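Home Issues Working Papers Reading & Readers Search

June | By Fabrice Joly
5 comments 41 shares

4. Where people put the book down

By this point in the project I had a pile of reading diaries and a theory I was very fond of. The theory was that readers of long family novels stop where the author tells them to stop, at the end of a chapter, and that a writer who wants you up past midnight only has to fiddle with the chapter endings. I'd said as much in a talk the year before, with slides, and people nodded! So I went into the diaries expecting a quick afternoon of being right.

The novel, again, was Julstead, the big two-family saga I summarized in Section 2, read in the Truter paperback so everybody's page numbers would match. One hundred readers kept a diary. Each time they closed the book they wrote down the page, the last sentence they remembered, and (if they felt like it) why they'd stopped. I asked for a line. Some people gave me a paragraph, one gave me a sonnet, and plenty left the "why" box blank for weeks on end, so please keep that in mind when I start making claims about reasons.

Only 41 of the readers stopped mostly at chapter endings. I had guessed it would be nearly all of them. The rest stopped all over the place: at scene breaks, at the bottom of a right-hand page, in the middle of an argument between the two sisters. Quite a few diaries give the stopping point as "supper" or "dishes" with a page number after it and nothing else.
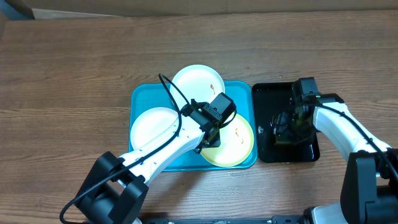
Figure 3. Plates on a teal tray, with a black tray alongside.

It would be easy to say that life simply gets in the way, and of course it does, but the mid-chapter stops aren't spread evenly through the book. They bunch up. The biggest bunch by far comes in the Oltberg chapters, when the older sister goes north to keep house for her uncle and nothing much happens for some 90 pages. I love those pages. She learns the names of the hens, she writes letters and doesn't send them, it snows. The chapters there are long, and a reader who waits for a chapter ending is going to be waiting a while.

So my first try at an explanation was just length. Long chapter, more chances to be interrupted, end of story. But the courtroom chapters near the close are even longer, and hardly anyone stopped in the middle of those. Whatever was pulling people away from the Oltberg farmhouse wasn't strong enough to pull them away from the trial. The phone presumably rang just as often!

What the two stretches don't share is the way each handles the end of a paragraph. In the trial, nearly every paragraph leaves something open: a question asked and not answered, a witness who hasn't sat down yet. In the farmhouse the paragraphs close. She shuts the door, she banks the stove, she goes up to bed. A reader can get off at any of them, and they do. I started calling these "small doors" in my notes, and the name stuck, though I'm not in love with it.

I then went back and marked every small door in the novel, which took most of a spring, and compared the marks with the diaries. The match is good, better than I had any right to hope for. In the slow chapters a stop is much more likely to fall on a small door than on any other sort of paragraph ending. In the fast chapters there are so few small doors that I can't say much, and I'd sooner leave that alone than squeeze a pattern out of it.

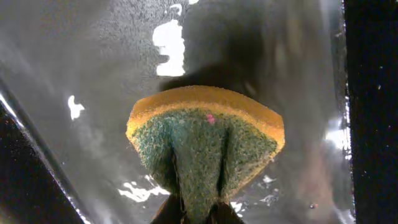 Thảo Lâm wrote back, after reading a draft of this section, that I was giving the paragraphs too much credit. Her point was that a reader filling in a diary has to remember a last sentence, and a sentence like "she shut the door" is easy to remember. Someone might have stopped two lines further on, in the middle of a description of the orchard, and still written down the door because the door is what stayed with them. She also wondered whether readers who knew they'd have to write something down had started hunting for tidy places to stop, and said she would have done exactly that herself.

I think she's right on the first count and I've been chewing on the second ever since. The page numbers help a little. Where the page and the remembered sentence agree, I counted the stop as it stood, and where they didn't I threw it out, which cost me more entries than I like to admit. The bunching in the Oltberg chapters survived. It got fainter, though, and anyone quoting my talk from last year should quote this version instead.

As for diaries changing the way people read, well, yes, they must. I asked five of the readers to go on with a second novel, Tanguy, and to use only a bookmark this time, no writing. They told me the page over the phone whenever I called. Five people can't settle anything and I'm not going to pretend they can. What I noticed was how much vaguer they were. "Somewhere in the wedding," one said. Another had lost the bookmark and was going by feel, rereading a page or so each evening until it stopped seeming familiar, and she sounded perfectly happy about it. 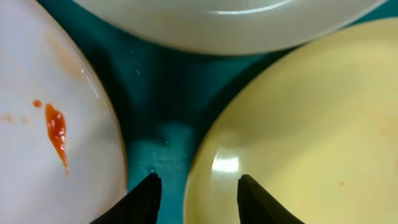
Figure 4. Sauce in a white bowl.

That rereading deserves a word, and I nearly missed it. Over in the main group, the readers who stopped in the middle of things very often started again a little way back. They'd close the book on one page and the next diary entry would mention something that had happened a page or two earlier, as if it were new. The chapter-ending readers hardly ever did this. They picked up on the fresh page and kept going, and when I asked at the end which parts had faded, they tended to name the close of one chapter or another.

I haven't worked out what to do with that. It may belong with the material on memory in Section 5, where I look at how readers retold the plot to a friend, and I've put the full table of restarts there for now.

Previous section Next section Notes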